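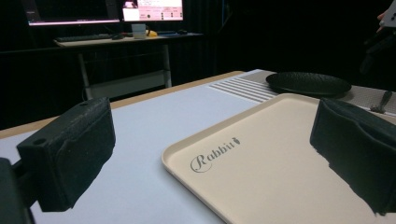 Why would anyone spend a whole term teaching a machine to pick up a plate? Parvathi Arumugam asked me that in the first session I ever ran, arms folded, and I've started the course with her question ever since. She had joined the club at Provine hoping for something that walked, or at least something that rolled around and bumped into people's ankles. I gave her two padded fingers and a table.

I didn't have a great answer then (I think I said something about factories, and she looked at me with real pity). I have a better one now, and it takes up most of this chapter.

Chapter 4
Getting a Grip

Try something before you read on. Lay a dinner plate flat on a table and pick it up with one hand, slowly, and pay attention to what your fingers get up to. Most people slide the plate toward the edge, or press down on one side of the rim, or sneak a fingernail underneath. You didn't plan any of it! Your hand has been practicing since you were a baby, and it doesn't send you a report. Now put on a pair of thick oven mitts, use only your thumb and one flat palm, and do it again. Welcome to the course.

A two-finger gripper can open, it can close, and whoever or whatever is moving it can choose where it goes and how it's tilted. That's a short list, and it's why I like starting students here. With a short list you can see your own mistakes. When my team at Queiroz built a hand with 5 fingers for the May showcase, we had so many things that could go wrong that we spent most of our time arguing about which one had. I loved that hand, but I learned almost nothing from it.

So what makes one object easy and another one awful? My students usually say weight first. Weight matters, sure, but on a tabletop it's rarely what beats you. Look at these instead:

Height off the table. A cup stands up and offers you its sides. A plate lies there and offers you next to nothing, and a shallow tray isn't much kinder.

Width against opening. If the fingers don't open wider than the object, you can't go across it, so you have to find a rim or a handle or a corner. A tray turned diagonally can be a different problem from the same tray set square to you.

Surface. Soft padding on the fingers squashes a little and spreads the contact out, so a grip that's slightly off may still hold. Hard, bare fingers touch at a point or along an edge, and the object likes to spin around that point. Padding wears, though, so check it before you blame your code. (I once blamed my code for two weeks.)

What's next to it. An object by itself is a pleasure. Put another one close by and your second finger suddenly has nowhere to go.

The project that runs through this chapter is the Zakulon table, named after the school that first set it for us. You choose a handful of ordinary things, you choose a task such as putting the small thing on the flat thing, and you do it over and over while keeping a log. My last class logged 3,292 tries, and 1,619 of them worked. A few students were crushed by that. I was thrilled, because every failed try had a note beside it, and by reading the notes they found that one bad habit, closing too early, was behind a huge share of the misses.

You won't need that many. Start with 27, write one honest line about each, and then come back for Section 4.1, where we work out how hard to squeeze.

Related
Chapter 3: Arms, Joints and Where the Elbow Goes
Chapter 5: Telling the Machine What You Want
Project sheet: The Zakulon Table
Club notes: Padding Your Own Fingers
Fendanham Student Challenge: Rules and Scoring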